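16th March

Quick one before I lose the evening again. Went to see the Julluma show finally, the one Danylo Yatsenko has been going on about since July. Two rooms above a tyre place in Andton, free entry, shut by the time most people finish work so plan ahead.

It's portraits of men who stopped drinking. Sort of. No faces. Steinar Fogh asked each of them to give him the thing they used to hold at parties when they didn't know what to do with their hands, and then he photographed it on a plain sheet. Lighters mostly. A bottle opener shaped like a fish. One bloke gave him a phone with a dead battery and I stood in front of that one for ages.

Sound piece in the back room, 24 minutes, voices reading out text messages sent the morning after. Mostly sorry. Some of them very funny which I wasnt ready for. A woman next to me laughed and then sort of stopped herself.

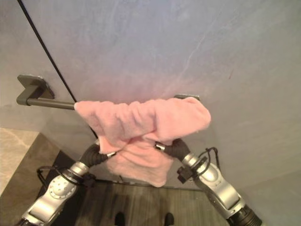
Towel bar, grey wall.

Things I didn't like. The wall texts. Far too long, and they keep telling you what masculinity is as if you'd come in off the moon. Steinar's better when he shuts up. The Nørgaard prints by the door are a different project altogether and should of been left at home, they're glossy and sad and look like adverts for jumpers.

Also the booklet is 7 quid and half of it is thank yous.

But I keep thinking about the bottle opener. My uncle had one on his keys, went everywhere with it, weddings, the dentist. Never saw him without it and never once thought of it as a thing to do with drink, it was just his keys. Might write to Steinar and ask if he's still collecting. He says he wants 100 objects before it goes to Nadent and he isn't there yet.

Danylo reckons the talk is worth going back for. I'll see. Got marking to do, and the boiler man tomorow, and I still haven't finished the post on zines I promised.

More when I've read the booklet properly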